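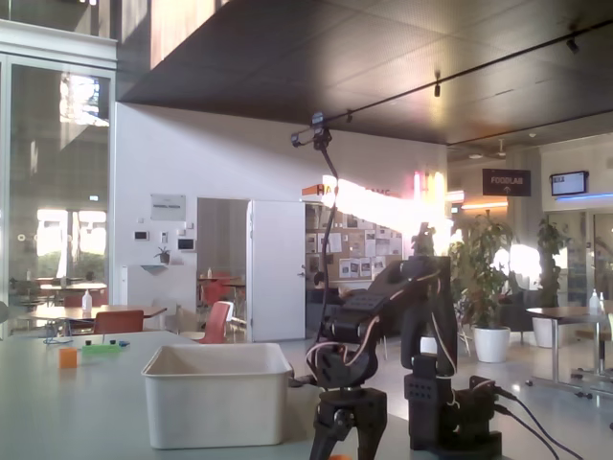
**主题：公用大厅的桌子，怎样收拾才能让下一组人马上用？**

**版块：空间与家具 › 公用房间**

---

**灰绿桌面** （楼主）

各位好。中文不是我的母语，如果有句子写得奇怪，请大家指出来，我会改。

我们在 Lokelen 的一楼大厅有一张很大的桌子，桌面是很浅的灰绿色。大厅有 300 多平方米，是开放的，一边是高的玻璃隔断，玻璃外面可以看到绿色的植物。椅子有好几种颜色：橙红的、红的、浅橙粉的，还有深色的。我个人很喜欢这个房间。

问题是桌面。上午一组人用，下午另外一组人用，中间只有 20 分钟。每一次交接的时候，桌子上都会留下小东西：小方块、小积木、一段细线。这些东西不贵，可是下一组的人不知道能不能动，所以他们把东西推到桌子的左边，再下一组又推远一点。到星期四，左边已经变成一个小仓库。

现在我的办法是这样的：桌上一直放一个白色的塑料盒，没有盖子。交接之前，凡是小的、不知道主人的，都放进盒子里。盒子满了以后，我拿到柜子那里分类。

我想请教三件事。

1. 盒子应该一直放在桌上，还是只在交接的时候拿出来？
2. 白色的盒子好不好？有的同事觉得白色容易脏。
3. 盒子里面要不要分格？

谢谢大家。

---

**抽屉第三层**

先回答第二个问题：白色很好，请不要换。我管理过一个手工教室，那时候用的是深灰色的盒子，黑色的小螺丝掉在底部，根本看不见。白色的底，什么颜色的小东西都很明显。脏了用湿布擦一下就可以。

第一个问题，我的意见是一直放在桌上。如果盒子在柜子里，人走的时候很急，不会去开柜子。

---

**慢慢擦**

我不同意楼上的第一点。盒子一直在桌上，它自己就变成桌上的杂物了。我在的地方也试过，两个星期以后，盒子里有半个苹果、别人的发票、一副手套。大家把它当作垃圾桶用。

我建议在墙边放一个小边桌，盒子放在边桌上。你们那里门旁边好像有地方，那边有一张白色的小桌，对吗？走两步就到，但是它不占工作的位置。

---

**灰绿桌面** （楼主）

@慢慢擦 对，那边有白色的小边桌，旁边是浅橙粉色的椅子。但是那张小桌子常常有人放杯子。我怕把盒子放在那里，杯子就要搬到大桌上，那么更糟糕。

食物目前没有出现在盒子里。天花板下面挂着 FOODLAB 的牌子，有一个箭头，我想大家看见它就知道吃的东西往哪里走。这可能只是我的希望。

---

**Oltstead的木匠**

我从家具的角度说几句。

大桌子有一个心理的问题：越大，越没有"我的区域"。小桌子上的东西一定是坐在那里的人的；大桌子上的东西可能是任何人的。所以先不要讨论盒子，先讨论桌面。我在 Oltstead 给一个图书馆做过一张长桌，后来用户要求加浅浅的分界线，用砂纸轻轻磨出来的，不是画的。从侧面看得见，从正面几乎看不见。加了以后，东西都留在自己的那一段里面。

如果桌面是贴面的，请不要磨，可以用窄的纸胶带代替。一个月换一次。

---

**慢慢擦**

纸胶带在浅色桌面上会留下胶的痕迹，特别是窗户旁边，太阳晒着的时候。我清理过，非常辛苦。请楼主先在不重要的角落试一试。

---

**抽屉第三层**

@慢慢擦 你说盒子会变成垃圾桶，我想这是形状的问题，不是位置的问题。深的盒子像垃圾桶，浅的盒子像托盘。人看见托盘，会把东西摆好；看见深桶，会把东西扔进去。

楼主的盒子有多深？

---

**灰绿桌面** （楼主）

我没有量深度，只知道标签上写的容积是 8 升。形状是长方形，四个角是圆的，边缘往外卷。这个卷边很实用，两只手可以拿得很稳。

我把盒子放在桌上的样子贴出来，请大家看：
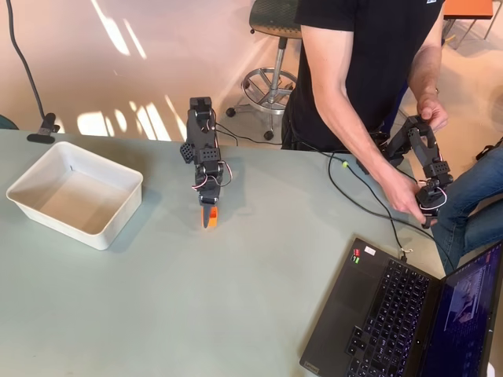
*桌上的白盒子，空的，斜着放。*

从这个角度，盒子的底可以看得很清楚。盒子后面，桌边有一个黑色的夹子，一根粗的线从上面下来。我希望盒子不要碰到这根线，所以我在考虑把它的固定位置再往前移动一点。

---

**Oltstead的木匠**

谢谢照片。盒子比我想的合适，这个圆角很好清洁，灰尘不会停在角里。

两个意见。

第一，斜着放的盒子，人会觉得它是临时的，谁都可以推开。如果盒子的长边跟桌边平行，人就觉得它有位置。听起来很小气，可是差别很大。

第二，桌边的夹子下面请垫一块薄的毛毡或者软木。夹子时间长了会在桌面压出印子，浅颜色的桌面上很难看。我修过一张 Stüber 的会议桌，整张桌子都好好的，只有夹过东西的那一个地方有一个椭圆的坑，客户为了这个坑付了 1009 欧元换桌面。

---

**慢慢擦**

平行这一点我同意。（终于有一点同意了。）

但是没有盖子我还是不放心。灰尘怎么办？开放的大厅灰尘很多，玻璃旁边更多，太阳照进来的时候就能看见。

---

**抽屉第三层**

有盖子的盒子没有人开。我们的教室有一套带盖子的 Ernedis，很漂亮，扣得很紧，结果大家把东西放在盖子上面，盖子上面变成了第二张桌子。最后我把盖子全部收走了。

灰尘的问题：不用的时候把盒子倒过来放就可以了。

---

**慢慢擦**

倒过来放，那么交接的时候别人怎么知道它是收东西的盒子？他以为是别人晾在那里的。

---

**抽屉第三层**

在底部贴一张小纸条，写"请翻过来，放小东西"。

---

**慢慢擦**

纸条又是胶。

---

**玻璃旁边的人**

我一直在看这个讨论，想补充一个没有人说到的地方：光。

楼主的大厅光很强，窗户在玻璃隔断那一边，天花板是深色的，上面还有轨道射灯。强光下面，浅灰绿的桌面会比较亮，而影子是软的。白色的小零件放在浅色桌面上非常容易漏掉。橙色和蓝色就没有问题，照片里盒子右边那个橙色的小东西，我一眼就看到了。

所以我的建议是：检查桌面的时候，不要站着从上面看，要弯下来，从桌子的一头看到另外一头，眼睛差不多跟桌面一样高。透明的、白的小东西都会出现影子。我在眼镜店工作过，每天关门以前都这样找螺丝。

---

**灰绿桌面** （楼主）

@玻璃旁边的人 这个方法太好了！我今天下午试了，在桌子的远边找到一个透明的小垫圈。我站着擦过那个地方两次，都没有看到。

@Oltstead的木匠 毛毡我已经订了，软木买不到合适的厚度。盒子我也摆成平行了。一个同事经过的时候问我，是不是有客人要来。

关于分格，还没有人回答我的第三个问题，请问大家有没有经验？

---

**Oltstead的木匠**

不要分格。交接的时候人没有时间想"这个应该放哪一格"。分类是你以后在柜子那里做的事情，那里可以分得很细。

---

**慢慢擦**

我觉得要分，但是只分两格：一边是"明天还要用"，一边是"不知道是谁的"。这两种东西混在一起是最麻烦的。我以前每天早上要把昨天收走的东西再一个一个还回去，还要听别人抱怨。

可以用一块硬纸板，裁成盒子的宽度，插在中间。不用胶。

---

**抽屉第三层**

硬纸板在圆角的盒子里站不住，会滑。要在下面折一条脚，像书立那样。

"明天还要用"这个分法我倒是赞成。不过我会用两个一样的盒子，两个叠起来也不占地方。

---

**玻璃旁边的人**

两个盒子的话，请至少有一个不是白的，不然大家会放错。

---

**抽屉第三层**

我在最前面刚说过白色最好……那么另外一个用浅黄色，底还是亮的。

---

**灰绿桌面** （楼主）

我先用折了脚的硬纸板试一个星期，如果它滑，我就买第二个盒子，浅黄色的。

还有一件小事，也许可以另外开一个主题：椅子。现在每一组人走了以后，橙红色的椅子在木桌旁边，有时候又到了门里面的小房间，跟那把红色的椅子在一起。颜色接近，大家以为它们是一套的。其实我希望橙红的一直留在玻璃那边，因为从走廊看过去非常好看。有没有不贴标签的办法？

---

**慢慢擦**

椅子请开新主题，版主会移走的。不过简单说一句：在椅子底下系一小段跟桌子同样颜色的绳子。不用胶。

---

**Oltstead的木匠**

绳子会被拖把勾住。开新主题吧，我在那里回答。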